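Subject: Re: [selgate-gardens] Washing-up water on the beans?

Hello Dehua, and hello everyone else who has been reading along quietly
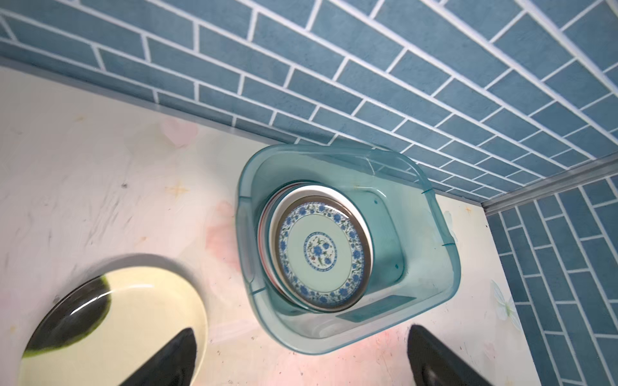 Dehua Jin wrote:

> Hi all, new to the list and fairly new to Selgate. We moved in over
> winter and I have been planting things faster than I can water them. The
> house has one small tank, 300 litres, and it was dry before the beans had
> even reached the first string. I've been carrying the kitchen water out
> in the evenings and tipping it along the row, but my neighbour over the
> back fence saw me and was quite alarmed. She said the detergent would
> wreck the soil and that I'd make us all sick from the lettuce. My father
> did it for years and his garden was the best in the street, but then he
> used yellow soap in a cage and I don't.
>
> So, is it all right or not? And does it matter which plants? I'd also
> like to know if anybody stores the stuff. I have an old wheelie bin, a
> 240 litre one, that I could scrub out and put by the laundry door. Sorry
> for the long list of questions. The beans are Lazy Housewife, if that
> makes a difference.
>
> Dehua

Welcome, Dehua! You've picked a good summer to join, by which I mean a dreadful one, and you'll get more opinions than you can use. I've been tipping washing-up water on this clay of ours for longer than I like to add up, and I've made most of the mistakes going, so let me have first crack at it and the others can correct me.

The short answer is yes, with some care, and don't put it in the bin.

I'll take the bin first, as it's the one I feel strongly about. Please don't store kitchen water. I did, one January, in a drum with a lid on it, and I thought I was being terribly clever. By the third morning it had gone grey and by the fifth you could find our house from the bus stop with your eyes shut. There is food in it, you see, and grease, and it's warm, and everything you would rather not grow grows beautifully. The rule I was taught is to use it the day you make it, and I stretch that to first thing next morning if we've had a late tea and I can't face the back steps in the dark. After that it goes down the sink and I don't feel guilty. Scrub your wheelie bin out by all means, but put it under a downpipe with some flywire over the top for the mosquitoes. Two hundred and forty litres of rain is worth having, even if you only get to fill it a few times between now and autumn.

Now the soap. Your neighbour isn't being silly. Kitchen water is the hardest of the lot to use well, and if you ask the council they will tell you (quite properly) to stick to the shower and the washing machine rinse. The council leaflet is worth reading and somebody on the list usually has a link to it. Do check it, because the rules change from one place to the next and I'm only a woman with a bucket. My own practice, for what it's worth, is a small squirt of plain detergent, no antibacterial anything, and I scrape the plates properly beforehand so there's not half a chop going out with it. Dishwasher water is another matter altogether. The powders are very alkaline and full of salts, and I once put two days' worth on a gardenia that had been my mother-in-law's. It didn't enjoy it. I've never told her, and I'd be obliged if none of you did either.

The salt builds up in our sort of soil, that's the trouble. Down at the sandy end of Selgate they can get away with a good deal more, everything goes straight through. Up here on the clay it sits about, and the surface goes slick and then bakes into something you could tile a bathroom with. If you see water standing on top and not soaking in, or the leaf edges going brown and crisp, have a rest from it for a few weeks and give the bed a good drink of plain water when you can. Gypsum helps some clays and does nothing at all for others. There's a test you can do with a crumb of soil in a jar of rainwater -- leave it a day without touching it, and if a milky cloud spreads out around the crumb, gypsum is likely to do some good. I like that test very much. It's cheap and it gives you something to look at on the windowsill.

As for which plants, I'd split the garden in your head. Anything you eat raw, or that sits on the ground, or that grows under it, gets clean water only. So your lettuce, your carrots, your strawberries and your herbs. Your neighbour is right about the lettuce. Fruit trees are the best place for it, a good way out from the trunk and onto thick mulch, and never in the same spot two nights running. Our plum gets the lion's share and has not complained. Ornamentals are mostly fine, apart from the acid lovers (see gardenia, above, and camellias and azaleas and blueberries). Natives vary. The grevilleas don't like the phosphorus in some products and I leave them be altogether. They're doing better than anything else in the yard, so perhaps there's a lesson there.

Your beans are somewhere in the middle. They're climbers and you'll be cooking them, so if it were me I'd keep on with it but pour low, onto the mulch and not over the leaves, and swap in plain water every second or third time. If you haven't got mulch down yet, go and get some before you do anything else! Pea straw or sugar cane or whatever is going. I know it's been dear this year. Pylypenko's had bales out the front when I went past, a bit weathered and marked down, and weathered is exactly what you want for this. Water tipped on bare clay at six o'clock on a hot evening is mostly water you have given to the sky.

I wanted to say something about quantities as well, because people do get discouraged and think it isn't worth the carrying. I kept a tally one summer on the back of the calendar. I'm not usually a tally sort of person, but we'd had a bill that made me sit down. From the start of December to the end of February I carried out 792 litres from the kitchen, and that was with plenty of evenings missed, and a week at my sister's. It won't keep a lawn going. It did keep a plum, a fig and a long bed of daisies alive in a year when we lost the nectarine. I only filled the bucket part way, too, on account of my shoulder, and I'd urge you to do the same. Two light trips are kinder than one heavy one, particularly if you have steps.

Wash in a tub, not in the sink itself, if you don't already. You can just pick it up and go, no bailing. And get a second one for rinsing if there's room on your bench, as the rinse water is much the better of the two and can go more or less anywhere you'd put shower water. We had words in our house about whether to rinse at all (I was brought up to, my husband was not, and thirty-odd years of marriage has not settled it) but from the garden's point of view I am certainly in the right.

There was also some talk on the list back in May about gadgets, and I meant to reply then and didn't. Somebody was asking after the Flitadix, the diverter that screws in under the sink and sends the water off through a hose. I've had one. It worked nicely for a while and then the little filter clogged with rice, and after that it clogged with everything, and I found I was spending longer on my knees in the cupboard than I had ever spent walking to the plum. Others may have had better luck, and if so do pipe up, I'd be glad to hear it. The Ukico hand pump I would recommend, for bath water. You put one end in the bath and the other out the window, and squeeze. It's slow and it makes a rude noise and the grandchildren fight over whose turn it is. Rinse it through afterwards or the valve gets sticky.

A few odds and ends before I let you all go. If anyone in the house has a tummy bug, stop until they're well again. Don't use the water from raw chicken, or from a greasy roasting dish; wipe that out with newspaper and put the newspaper in the compost or the bin. Keep it inside your own fence and away from the stormwater drain, as it all ends up in the creek. Wash your hands after. And keep the dog away from the wet patch for a bit, ours thinks a trail of gravy water is Christmas and dug up a whole row of dahlias following it.

Dehua, I'd love to know how the Lazy Housewife does for you. I grew it years ago and lost my seed in a mouse incident, and if you have a few pods to spare at the end of the season I could swap you some purple king or a piece of the fig. It strikes very easily. I'm the house with the green tank, past the school, and if the side gate is open then I'm out the back and you should just come through and yell.

And do take your neighbour a handful of beans when they come on. Cooked, perhaps, the first time.

Love to all, and hoping for rain
Marg

P.S. Could whoever borrowed the long loppers please drop them back to the shed. The fig is getting away from me.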